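Tondmont Table Tops: Care and Repair FAQ

Which tables does this page cover?
All tables with a coated top sold under the Tondmont name, in both the Flandham and Overgaard ranges. It does not cover oiled tops, which have a separate care sheet packed with the table. If you are unsure which top you have, look at the label on the underside, near the middle of one long side. Coated tops have a code beginning with C. Oiled tops have a code beginning with L.

My label is missing. How else can I tell?
Put a single drop of water on an area that is out of sight. On a coated top the drop stands up and wipes away without a mark. On an oiled top it spreads slightly and may leave a darker spot until it dries.

What should I use for everyday cleaning?
A soft cloth, warm water and a little washing-up liquid. Wring the cloth out well. Wipe once with the soapy cloth, once with plain water, then dry. Standing water should not be left along the edge, where the coating is thinnest. 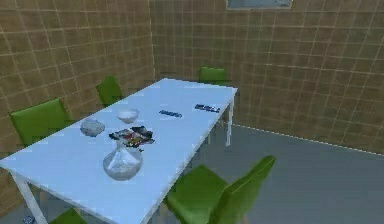
Which products should I avoid?
Scouring creams, steel wool, melamine sponges, bleach, acetone and any polish containing silicone. Silicone does no harm to the coating itself but prevents repair lacquer from sticking later. If silicone polish has been used, tell the repair desk before sending anything in.

Can I use glass cleaner?
Occasionally, if it contains no ammonia. Spray the cloth and not the table.

How hot can a dish be before it needs a mat?
The coating is tested with a pan base at 121 °C for a short contact time. A dish straight from the oven is hotter than this and will leave a white ring or a blister. Use a mat under anything that you could not hold in your bare hands. Mats with rubber feet are not advised for long periods (see the next answer).

Why has a rubber foot left a yellow mark?
Some rubbers and soft plastics contain oils that move into the coating over time. The mark is in the coating and cannot be cleaned off. Felt or cork pads do not cause it. The same applies to PVC tablecloths without a fabric backing.

How do I remove a white ring?
First leave it alone for two days. A faint ring is often trapped moisture and clears by itself. If it is still there, wipe the area with a cloth dampened with methylated spirit, in one light pass, and let it dry fully before judging the result. Do not rub. Do not use an iron, whatever you may have read elsewhere.

Ink, turmeric and beetroot?
Wipe up at once with soapy water. For dried stains, use methylated spirit on a cotton bud and work from the outside of the stain inwards. Turmeric fades in daylight and is usually gone within a few weeks.

The top has a fine scratch. Can I polish it out?
On gloss tops, yes, with a fine car polish applied by hand. On matt tops, no. Polishing a matt top produces a shiny patch that shows more than the scratch did. Use the matt touch-up pen, part number 761, which is sold in all current colours.

And a deep chip?
Fill it with the two-part filler, part number 820. Mix only what you need, as it sets in a few minutes. Overfill slightly, leave overnight, then cut level with a fresh blade held flat. Colour with the pen once the filler is hard. Chips on the front edge are best done with the table turned on its side on a blanket.

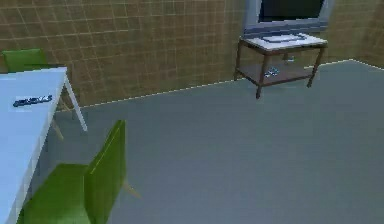

Will a touched-up area match?
Closely, though pale colours shift a little with age and the pen is matched to a new top. The difference is most visible in low evening light. Test on the underside first.

How often should I tighten the legs?
Once after the first month, then once a year. The bolts take a 5 mm hex key. Turn each bolt a little at a time, going round the table twice, until all are firm. Forcing one bolt fully home before the others can pull the leg out of line.

The table rocks. Is the frame bent?
Rarely. Move the table half a metre and try again. If the rocking changes corner or stops, the floor is uneven and the adjustable feet will take it up. If the same leg lifts wherever the table stands, loosen all the bolts by one turn, press down on the middle of the top and retighten.

Can the top be replaced on its own?
Yes, in both ranges, for any table made after the change to the four-bolt bracket. Older Overgaard frames need an adapter plate. Quote the full code from the label when ordering.

What does the guarantee include?
Peeling, bubbling or splitting of the coating in normal indoor use, for 42 months from delivery. Heat marks, scratches, rubber marks and outdoor use are excluded.

Where do I send a claim?
To Jelen, who handle repairs for all ranges. Include the label code, the proof of purchase and two photographs, one close up and one of the whole table. The repair desk closes for stocktaking for part of October, and replies are slower then.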